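Come Take Old Computers Apart With Me (Bench Help Wanted, Part Time, Paid)

Posted Thursday, March 3, 2022

Hi! I run the bench at Nilleo, a small computer refurbishing shop in the back half of the old Sarmiento carpet building, and I need a second pair of hands. Maybe a third pair too, if the right two people write to me in the same week.

The short version: we take in desktop towers that offices don't want anymore, strip out what's still good, test it, and build working machines out of the parts. Those go to families, a couple of after-school programs, and anybody who walks in with a modest budget and a need for something that can handle email and homework. It's slow work and I love it. In January we took on a batch of 510 towers from one office closing, all at once, on pallets, and I've been climbing over them ever since.

What you'd be doing

Mostly opening cases and taking out drives, memory, and processors in a sensible order. You'd label what comes out, put it on the right shelf, and write down anything strange. Some days you'd wipe drives (we have a station for that, it does most of the work while you drink your coffee). Some days you'd be cleaning fans with a brush for three hours, and I won't pretend that's thrilling, but we have a good radio.

Once you've been here a while you can start building. That means picking a case, matching parts to it, getting it to start up, and then running the checklist we call Manon, after the cat who used to sleep on the binder. Manon has 11 steps and you don't skip any of them, even if the machine seems perfect. Especially then!

Hours and pay

The job is 20 hours a week. I'd like most of those to land in the afternoons, but I'm pretty flexible if you have classes or kids to pick up. Pay is hourly and we can talk about the rate when we meet; I'll tell you the number before you've taken your coat off. There's paid training for the first two weeks. You also get first pick of the leftover parts shelf at the end of every month, and people get weirdly competitive over it.

Who I'm hoping for

You don't need a certificate. You don't need to have built a computer before either, though if you have, tell me which one and what went wrong. I care a lot more that you can stick with a fiddly thing without yanking on it, that you put screws back in the tray they came from, and that you'll ask when you're not sure. I've bent pins. Everyone who does this has bent pins. Please just say so when it happens so the board doesn't go back on the good shelf.

You should be okay lifting a full tower onto a bench, or okay telling me you'd like help with it. Decent eyesight or decent glasses. Reasonably neat handwriting, please, the labels are all done by hand and I still have a bag from last year that says either "good" or "gone."

If you're coming back to work after a long break, or you're retired and bored, or you're young and this would be your first job, I'd be happy to hear from any of you. The only real age rule is that you have to be 16.

The place itself

We have four benches, a big window that faces the parking lot, and heat that works most of the time. There's a bus stop right outside. The restroom and the front door are step-free, and two of the benches can be raised or lowered so you can work sitting or standing. Parking is free but fills up when the bakery next door has its bread sale.

We track everything in a little inventory program called Drekora. It's ugly and it's fast and you'll have the hang of it in an afternoon. Every tower gets a number when it comes in the door (we're up to 2843) and every part that leaves the tower keeps that number until it's tested.
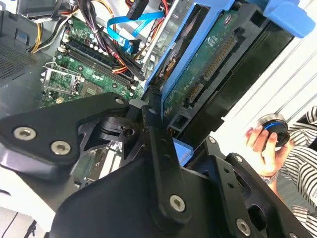
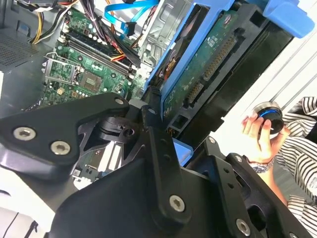
Your first week would be nearly all teardown, one tower after another, with me at the next bench answering questions. I teach it the same way every time: case on its side, panel off, then stop and look before you touch anything. Say out loud what's there and what's already gone. The board in both photos has an empty CPU socket, so on the sheet you'd write "no CPU" first thing, and then you'd move on to the memory slots, where you'd want to ease that bundle of power cables out of the way before working around them. The blue SATA cable goes in the cable bin once it's tested. In the first photo there's a hard drive in a blue plastic caddy, and we save the caddies too, so please don't toss one in with the scrap plastic! By your fifth or sixth tower you'll have your own rhythm and you'll probably be correcting mine.

How to apply

Come by the shop any weekday afternoon and ask for the bench, or drop a note through the mail slot with your name, a phone number, and the hours you could work. No resume needed, though I'll read one if you bring it. What I'd really like is a few lines about something you fixed, or tried to fix. A lamp, a bike, a zipper, anything.

If it sounds like a fit I'll invite you in for a paid trial afternoon. We'll open 3 towers together, you'll see whether you like it, and I'll see whether we can share a radio. I'll call everybody back either way, usually within a week. I'm taking notes and visits until the spot is filled, so don't worry if you're seeing this a little while after I put it up. Ring the bell twice, the fans are loud.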